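Fliltik Hand-Held Collection: Frequently Asked Questions

For operators and site leads. Last revised 17 November 2018. Questions not covered on this page go to Nazar Didenko (hardware) or Tarcísio Prado (data).

Getting started

What is an episode?
One attempt at one task, from the moment the record button is pressed to the moment it is released. An episode has a start state, a run of motion and an end state. Anything you do before pressing the button is set-up and is not stored.

How many episodes make a session?
50 per table layout. After that the layout must be changed before you carry on. Sessions that stop short are still uploaded, but mark them as partial in the log.

How long should an episode last?
Between 2 and 16 seconds for single-object tasks. Packing tasks have no upper limit, but if you find yourself standing still to think, stop and start again. Long pauses teach the policy to pause.

Do I need training on the tool?
Yes. The practice set is nine tasks, done in order, and the ninth has to be accepted by your site lead before your account can upload. Practice episodes go to a separate folder and are never used for learning.

Holding and moving the tool

How fast should I move?
At the speed of someone laying a table without hurry. The tracker copes with faster motion, but the arm that later replays the policy does not. Wrist turns are the usual fault. Spread a large turn over the whole reach and do not leave it all for the end.

Can I use my free hand to steady an object?
Not in single-tool tasks. In two-tool tasks the second gripper may hold, push or brace, and both tools must be recording. If your bare hand enters the view at any point, discard the episode.

I dropped the object. Do I discard?
No. If the object is still within reach, pick it up and finish. Tag the episode "recovered". Discard only if the object has left the table or if you had to put the tool down. Recovered episodes are kept at full weight in the current training mix.

The fingers slipped but the grasp held. Does that need a tag?
No tag. Check the pads at the end of the session, wipe them with a damp cloth and let them dry. Pads with worn ribs should be replaced in pairs. Spare pads are ordered through Sivetex, and the part number is on the inside of the case lid.

How wide should I open the fingers on approach?
Slightly wider than the object. A fully open approach to a small item knocks its neighbours, and the model picks this up very quickly. The January batch had to be relabelled for this reason.

Setting the table

Should I clear everything that is not part of the task?
No. Clear the space you need to work in and leave the rest. Episodes recorded only on bare tables gave a policy that failed in ordinary rooms. Food packets, bottles, cables, papers and clothing over a chair are all acceptable background. Personal documents, screens and faces are not.

How often should the background change?
At every new layout. Move at least two of the larger items and turn the target container. Changing the lamp or the blind counts as a bonus and should be noted under "light".

What counts as a container for the packing task?
Any open tray, tin, basket or box that holds at least two of the task objects lying flat. Lidded boxes are allowed provided the lid stays open unaided. If it falls shut during the episode, keep the episode and tag it "lid".

Which objects should go in?
Mix shapes and stiffness. A session made up only of hard, round objects will be accepted but scored low for coverage. Try to include one soft item, one with teeth or gaps that the pads can catch on, and one that rolls.

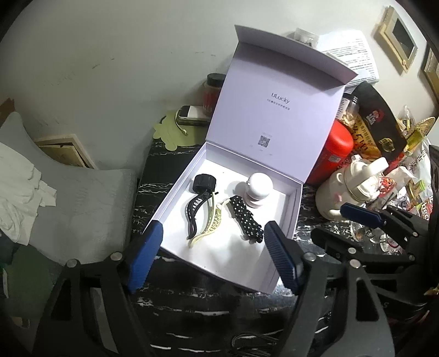
Packing task, gift box layout: hair clips and a ruffled polka-dot hair accessory in the tray, two-tool set-up.

Does the printing on a box matter?
Brand names and codes may stay on. Do not cover them with tape, as tape edges show up as a feature of their own. Shipping labels with a name or address must be removed.

The box is darker on one side because of the lid. Is that a problem?
No. Shadows inside a container are wanted. Reject the layout only if you cannot tell the object from the floor of the container in the preview.

Does the box have to be square to the table edge?
No, and it is better if it is not. Use a different angle for each layout.

Labels and upload

What do I write in the task field?
One plain sentence starting with a verb, for instance "Put the green clip in the box". Use the same name for an object all through the session. Colour plus type is enough. Do not describe how you did it.

What if two objects would fit the same name?
Add a second word, such as "long" or "ruffled". If that still does not separate them, swap one out.

When do I upload?
On the same day, over a wired connection. Clavico checks timing and tracking on arrival and returns a pass, a warning or a fail for each episode. Warnings need no action from you. Fails are removed from your count.

My tracking failed on a dark, glossy table. Why?
The tracker looks for fixed points and can mistake reflections for them. Patterned surfaces are usually fine. On a plain one, lay a printed mat to the side of the work area and record a fresh mapping pass before the first episode.

Where do the accepted episodes go?
To the Pisharody store, split by room and not by operator. Rooms in the test split are closed to further collection, so check the room list before booking a repeat visit.

Can I see the policy trained on my data?
Site leads receive a replay report after each training run. Ask Tarcísio for access if yours has not arrived.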